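Household sorting is the domestic practice of gathering small articles from around a home onto one surface and dividing them by use before storage or disposal. It is commonly done at a kitchen or dining table, where a hard, easily wiped top is preferred.

Items are usually grouped as packaging, cleaning supplies and containers. Foam sleeves used to protect fruit may be kept as padding – plastic bags and wrappers are either folded for reuse or discarded.

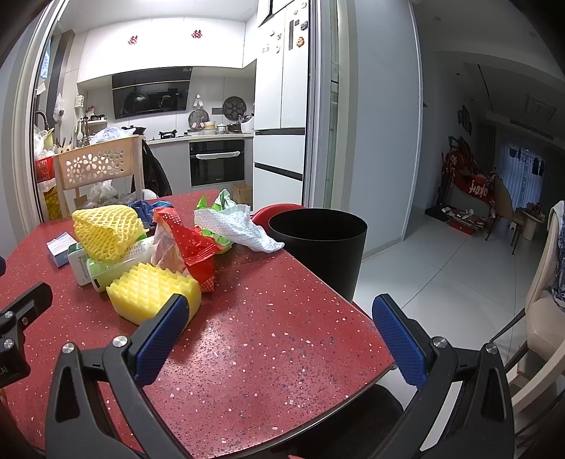 Household items on a red speckled table, with a kitchen beyond.

A waste bin is generally placed within reach of the table. Sponges and cloths in good condition are returned to the sink area, while bottles are checked for remaining contents. In many homes the task is repeated in November, ahead of the winter holidays.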